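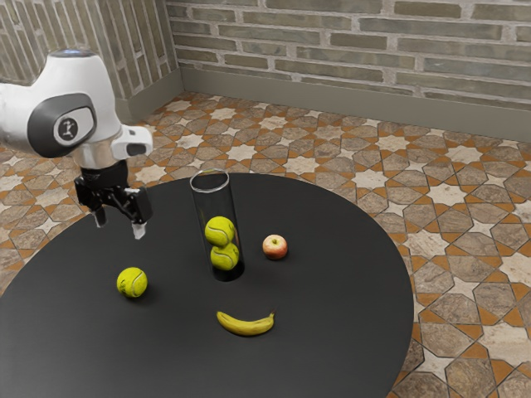 **Nelly Cárdenas**
Lead Instructor, Lukden Driver Training

Slide 1. Parallel parking block, revised for July. Four lessons, 43 minutes each. Students on manual cars stay on the old plan.

Slide 2. Reference points. Set the mirrors before the first attempt. Reverse at walking pace, full lock at the rear bumper line. Pause for questions.
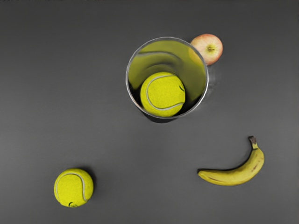 **When does a student move on to street parking?**
After 7 clean attempts between cones, signed off by the instructor.

Slide 3. Hand over to Colton for scheduling.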